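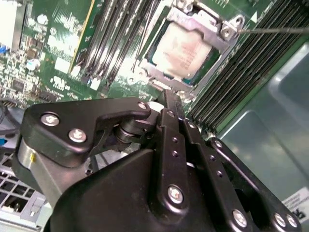
Prozessor im Metallrahmen, links und rechts davon die Speicherbänke.

Samah Berrada hat mir Tee hingestellt, bevor ich überhaupt die Jacke aushatte. »Nicht auf die Werkbank«, sagt sie, »da ist schon genug passiert.« Also sitze ich mit dem Becher auf den Knien in der Werkstatt von Nutemach und lasse mir erklären, warum man alte Rechner auseinandernimmt, die andere Leute längst abgeschrieben haben.

Angefangen hat sie vor 7 Jahren, in der Garage ihrer Schwester. »Ich wollte einen einzigen Computer reparieren, meinen eigenen. Dann kam der Nachbar mit seinem, dann dessen Chefin mit zehn Stück.« Inzwischen stehen 2488 Geräte in ihrer Liste, und ja, sie führt die Liste noch immer selbst (auf Papier, ich durfte blättern!).

Am liebsten redet sie über den Sockel. »Da werde ich langsam. Bügel auf, Rahmen hoch, und dann den Prozessor gerade nach oben, nie kippen. Wenn du da einen Kontakt verbiegst, ist der Nachmittag gelaufen.« Ob ihr das schon passiert sei? Sie lacht. »Zweimal. Beim zweiten Mal habe ich bis abends mit der Lupe dagesessen.«

Beim Arbeitsspeicher ist sie entspannter. Klammern auf, Riegel raus, in die Schachtel damit. Ich darf es selbst probieren und drücke natürlich viel zu zaghaft — Samah schaut höflich weg.
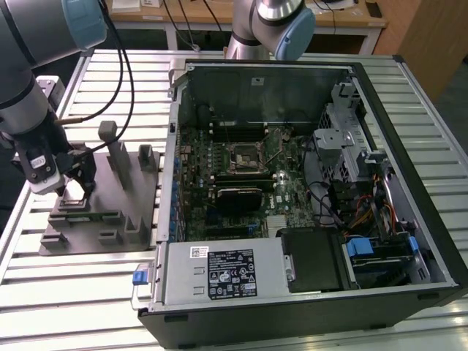 Offenes Gehäuse auf dem Tisch mit den Aluschienen, unten rechts die blauen Clips am Laufwerksschacht.

Die Gehäuse legt sie grundsätzlich auf die Seite. »Im Stehen fummelst du nur. Liegend siehst du alles: Platine, Grafikkarte, den ganzen Kabelsalat vom Netzteil.« Über die Kabel kann sie sich überhaupt wunderbar aufregen. Die blauen Clips bei den Festplatten dagegen findet sie großartig. »Da hat mal jemand an Leute wie mich gedacht.«

Und was wird aus den Teilen? Speicher und Karten prüft Benedito Pimentel, was durchfällt, geht in die Verwertung. Aus dem Rest baut Samah wieder ganze Rechner, die nächsten im Dezember für eine Abendschule. »Die brauchen nichts Schnelles, die brauchen was, das morgens angeht.«

Mein Tee ist inzwischen kalt. Samah sucht schon wieder ihren kleinen Schraubendreher, den mit dem Klebeband am Griff, und ich helfe suchen.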